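Two hours at the Ultitz open day

I drove out to the Ultitz lab for their open day with one question in my pocket: can any of this stuff put away my kids' toys yet? I have 2 kids and, at last count (my husband's, not mine), far too many blocks, so I'm asking for selfish reasons.

The parking was free, the coffee was weak and the line for the welding cell was out the door, so I started upstairs with the household group. Odette Marty runs it, and she was lovely - fast talker, laughs a lot, didn't mind my dumb questions. Her team is working on tidying up, and most of the practice happens in simulation before any real arm gets near a table. She had one of the block-sorting runs up on the big screen, two arms, a couple of bins and a teal cube in each gripper.

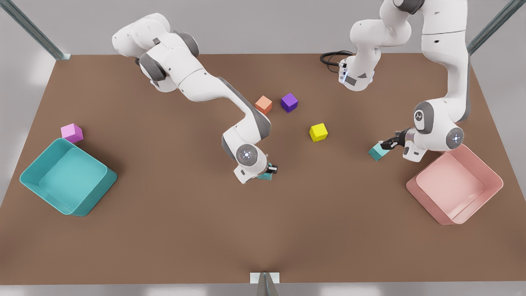 So, would it work at my house?

Not this year, says Odette. Cubes are friendly, she told me. They have flat sides and they don't squish. Socks are awful, and stuffed animals are worse! The group ran 2,000 practice rounds in February and she still wouldn't promise me a clean playroom.

Downstairs at the Trarniro booth they were much more sure of themselves. Their shelf-stocking cart had a 29 page brochure and a nice man who kept saying "soon." I watched it put cereal boxes on a shelf, slowly, and I have to say I liked it. For a small store at night I could see it. For my pantry, no way.

I skipped the Vitale talk (full) and ate a pretty decent sandwich on the lawn before driving home.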